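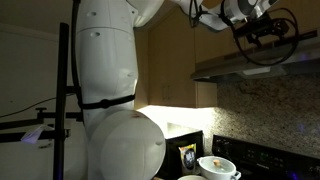 Station two: cable strapped to the arm, gripper over the stove side.

3. Getting the arm ready for your shift
2 min read

I'm Fenna Van den Broek, and I ran the Cavimlow test kitchen by hand before we brought the Proltis arms in. So this part of the guide is me talking to you as a cook!

1. Put on the lid before you wake the arm. We use the white pot with the glass lid and the wooden knob, and the arm has been taught that pot (swap it and you'll be teaching it again).

2. Run your hand down the thick black cable as far as the strap. It should give a little. If it's tight, open the strap, let out some slack and close it up again.

3. Check the clamp knobs on the post. Finger tight, then a quarter turn.

4. Look at the loop of cable by the gripper. It hangs wide, and I like it that way, but keep it off the burners.

5. Press Start on the Skellent tablet and step back. The arm takes 90 seconds to find its home position.

CAUTION: Keep your sleeves and your head out of the space under the hood while the arm is moving. If you need something off the stove, hit Pause first and wait for the tone.

Note: We've logged 2,825 lid lifts since December, and those used to be ours. What you get in exchange is more tasting, more plating and a fair bit of babysitting. I grumbled for weeks, then noticed my wrist had quit hurting. Leite on the early shift still prefers stirring by hand, and that's fine, just mark it on the sheet so the next person knows the arm is parked.

Questions: ask for Fenna, ext. 79 | © Cavimlow | Back to top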